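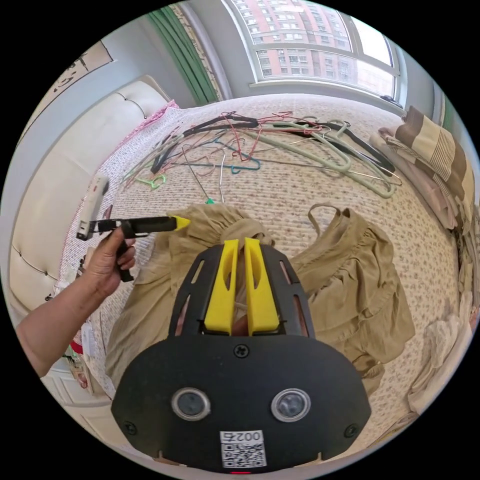
Okasum Threads
By the Okasum account
Posted Friday in May
Last updated: Friday, 11:40 p.m.
Print | E-mail

1/ Closet night! I said I'd do one shelf and a bit of the rail, so naturally everything is on the bed now and I can't lie down until I finish.

2/ Starting with hangers. How do wire hangers knot themselves like that?? I pull one and four others come with it. The fat plastic ones behave. The skinny metal ones hook onto everything, including my good knits.

3/ New rule for this house - wire ones go back to the dry cleaner in a bag. Morais on the corner takes them if they aren't bent. The bent ones I'm still arguing with myself over.

4/ Progress report. Folded pile is on the right and it's holding together, mostly beige and tan with some white and black (yes, I buy the same color over and over, I know). Hangers still a mess up top. All the little stuff got shoved to the left: pouches, boxes, a white tray with compartments that I'd love to use for something sensible.

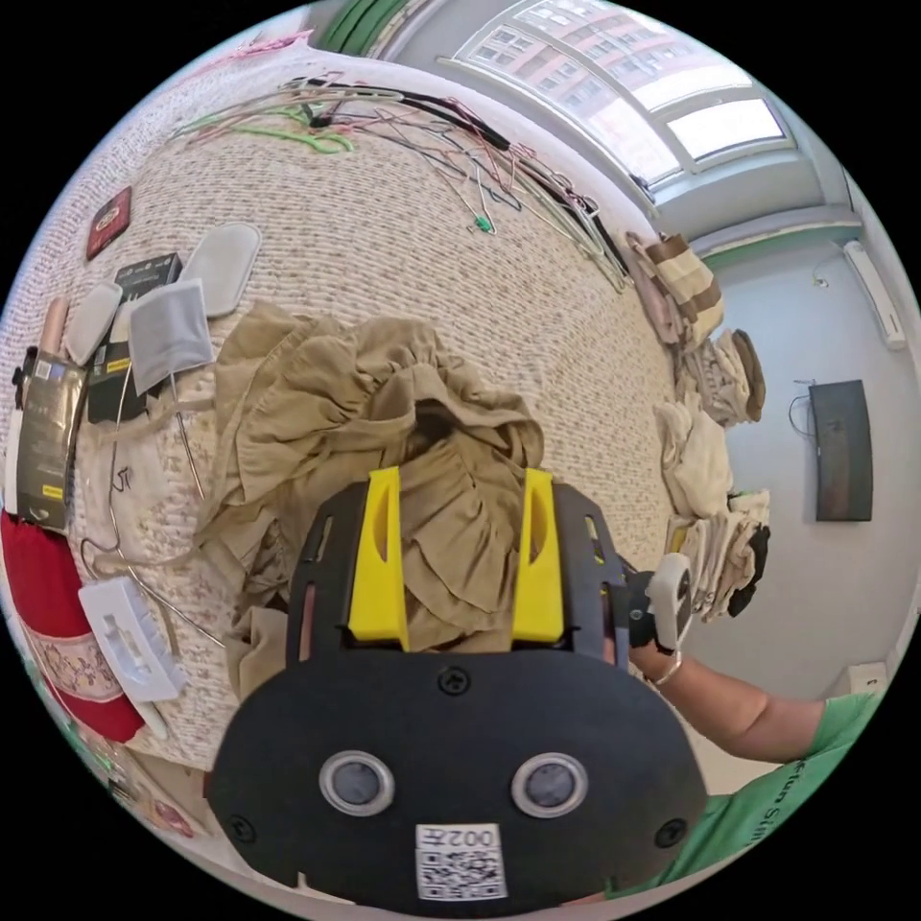 5/ Somebody asked how I stack. Heaviest things on the bottom, sleeves tucked in, fold facing me so I can grab one without wrecking the rest. I used to do the standing-up drawer method, and then I did laundry twice and it was over.

6/ Now the ruffly one. I love it so much and it's a pain to fold. There's no flat part! You smooth one ruffle and the next one pops up. And cotton like this looks slept in the second you put it down.

7/ What I'm trying: pick it up by a gathered bit near the middle, give it a shake, let the rest drop, lay it down again and work outward. Don't start at the hem. I started at the hem for a whole year.

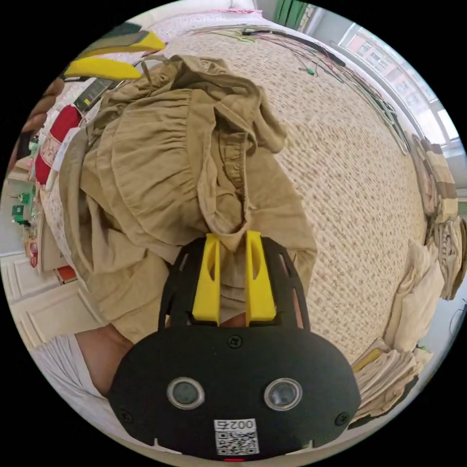 8/ Steamer or iron for ruffles? I nearly bought the Nular steamer for $115 but I already own an iron and I'm trying to be good. Tell me if yours was worth it.

9/ Anything I haven't worn since last May goes in the Sendora donation bag. Their drop-off closes early on weekends, so the bag is going in the car tonight or it'll live in my hallway until fall.

10/ Still to do: untangle the hangers, find a home for the little boxes, put the pouches somewhere I'll remember. Then the shelf. The original shelf, the one I was going to do first.

11/ Okay, tea break, then hangers. Send me your ruffle tips, I'm reading all of them!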